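Culcombe tool library doubles its hours

Good news for anyone in Culcombe with a dripping faucet and no wrench! The tool library on Vasetti Street is now open 2 evenings a week instead of one, and the shelves have never been fuller.

Erlinda Ignacio started the library with a box of her father's hand tools and a notebook. This March it passed 90 members, and a donation from the Pletness hardware store brought in another 40 items, including a tile cutter, a pair of sash clamps and a really lovely set of wood chisels.

"People come in for a drill and leave talking about building a porch," Ignacio said. "I love it."

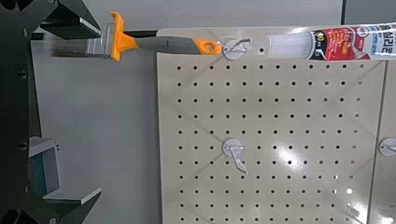
How long can you keep a tool? Most loans run for two weeks, and you can renew once if no one else is waiting.

The extra evening also makes room for repair nights, run by Inna and Myroslav Zinchenko. Their first one was packed, with neighbors fixing lamps, chairs and one very stubborn accordion (it plays again, mostly). Vitalii Prokopenko will teach blade sharpening at the next, so bring your dull kitchen knives, wrapped up please!

Doors open at 6 p.m. and close at 9. New members need a photo ID and proof of a Culcombe address.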